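I've given up ironing sheets and I'm not sorry. Mum did every one, pillowcases too, and I kept it up for years out of plain guilt. My neighbour Hywel Kneath still does his, 2 sets a week, and good on him — his linen cupboard in Tridham looks like a shop.

But who's coming round to inspect my bed? Fold the cloth while it's warm, smooth it with your hand, done. A few creases in a nice grey-blue colour look soft and lived in to me (I'd even say cosy!). 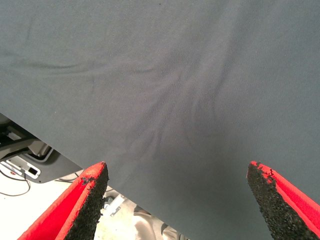

Grey-blue cloth, creases and all.

I'd rather have the hour back for the garden.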